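Buying Used Workstations: Frequently Asked Questions
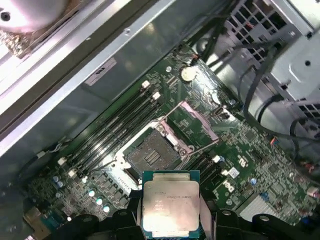 Reading time: 3 minutes

Does a Xeon in a used workstation make it a server?

No. The Xeon E5-1600 series was sold for single-socket workstations. The practical differences from a desktop part of the same age are ECC memory support and more PCIe lanes. A tower with one of these chips runs ordinary desktop operating systems.

What does the "v3" at the end of a model number mean?

It is the generation. A v2 and a v3 chip with otherwise similar names use different sockets and different memory. Check the full string, including the suffix, before ordering a replacement. Sellers leave it off often enough that we recommend asking for a photo of the lid.

Can I mix registered and unbuffered memory?

No. The machine will usually refuse to start. Pull one existing module and read its label. An "R" after the speed rating (PC4-2133P-R, for instance) indicates registered memory, and everything you add has to match.

How old is too old?

That depends on firmware support more than on speed. If the manufacturer has stopped issuing BIOS updates, treat the machine as fixed in its present state and price it that way. Of the 52 towers we graded in May, 37 were still on the BIOS they shipped with.

What do the listing grades mean?

Grade A has no damage beyond light shelf wear. Grade B has scratches or a missing drive bay cover. Grade C has a dent or a replaced panel. Grades cover the case only – they say nothing about hours of use.

Should I replace the thermal paste?

If the heatsink has been off, yes. Clean both surfaces with isopropyl alcohol and apply a fresh layer. If the heatsink has not been disturbed and load temperatures stay below 83 °C, we leave it alone.

Are the power supplies standard?

Often not. Many brand-name towers use a proprietary connector or an odd mounting size. Adapters exist, but check the rating of each rail before using one with a large graphics card.

Is the hard drive wiped?

Drives are overwritten before resale and the log is kept for 2 years. If you are selling to us, remove anything you want to keep. We do not recover files after intake.

Does the warranty cover parts I add?

No. It covers the parts on the invoice. Adding memory or a drive does not void it. Bent socket pins are excluded in all cases.

Where can I collect an order?

From the Kistesstead counter, weekday mornings, with the order number. Pidcombe handles returns only.

Last revised May 28, 2018

Comments (3)

Ashraf Zaki
The memory answer should mention load-reduced modules too. I bought four by mistake and my board wouldn't post with them.

Finlay MacBrayne
Is the 83 measured at the package or per core? My monitoring tool shows both and they differ by several degrees.

desk_under_stairs
Pidcombe turned me away with a collection last week, so yes, read the last answer.

Related
Reading a Memory Label
Ganix Towers: Power Connector Pinouts
Marchal Rack Rails, Which Ones Fit
How We Wipe Drives
Returns and Exchanges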